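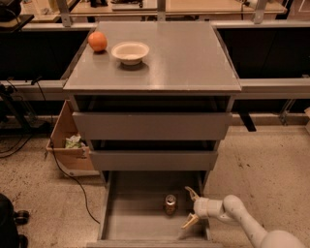
Paid participants wanted: kitchen storage study at Clarkonico

Clarkonico is looking for adults to take part in a study of how people put away and take out everyday kitchen items. The work is simple and no kitchen skill is needed. We want to know which things people keep on top of a cabinet, which things they put in a drawer, and how they decide.

Sessions run at our test kitchen in the Urnura building, on the second floor. Each session lasts 2 hours with a 15-minute break. We are filling places for December and will keep a waiting list after that.

What you will do

You will work at a low gray cabinet with a flat top and a stack of plain-front drawers. The items are ordinary ones: a piece of fruit, a white bowl, a drink can and similar things. For each round you get a short card with a starting layout and a request, such as "clear what you don't need for breakfast" or "make room on top for a tray." You move the items, close or leave the drawers as you see fit, and tell us when you are done. Then you answer a few short questions about where you put things and why.

There are 10 rounds in a session. Some are over in under a minute. Please don't rush, and don't try to guess what we want. If you would leave a drawer open at home, leave it open.

The bottom drawer is close to the floor, so you will bend or squat several times. If that is a problem, tell us when you apply. We have a second set of cards that uses only the top of the cabinet and the upper drawers, and the pay is the same.

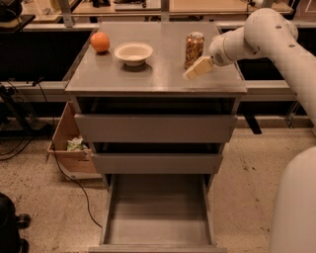
Test cabinet with items on top and bottom drawer open

Between rounds, a staff member resets the cabinet. An orange may go back to the rear corner, a can may move from the bottom drawer to the top, and the bowl may stay where it was. Please step back to the line on the floor while this happens and read your next card.

The last two rounds are free rounds. You get the same items and no request, and you arrange them the way you would like to find them the next morning. People tend to have the most to say about these, so we leave extra time for the questions at the end.

Who can apply

You need to be 18 or older and able to lift a full drink can and a bowl with either hand. You should do at least part of the kitchen work in your own home – cooking, washing up or putting groceries away all count. We would like a mix of people who live alone and people who share a kitchen. Left-handed applicants are very welcome. You can't take part if you work for Clarkonico or for Tister, which is paying for the study, or if you did the Kadrić pantry study with us earlier this year.

Pay and practical details

You will be paid for the full session even if you finish early or decide to stop. Payment is by gift card or bank transfer, your choice, and bus fare is refunded if you bring the ticket. Wear flat, closed shoes and clothes you can bend in. Water and coffee are provided. Please leave large bags in the lockers by the entrance.

Sessions are recorded on video for our notes. Recordings are used inside the project only, and we will ask you to sign a consent form before the first round. You can ask for a copy of the form ahead of time.

How to apply

Stop by the front desk at Urnura or fill in the form on the Participants page and enter study number 668. Give your first name, a phone number, which hand you write with, and the times of day you are free. Daytime places go quickly – if you can do a Wednesday evening, please say so. We will call to confirm a time and give you directions to the entrance. If you need to cancel, let us know the day before so we can offer the place to someone on the list.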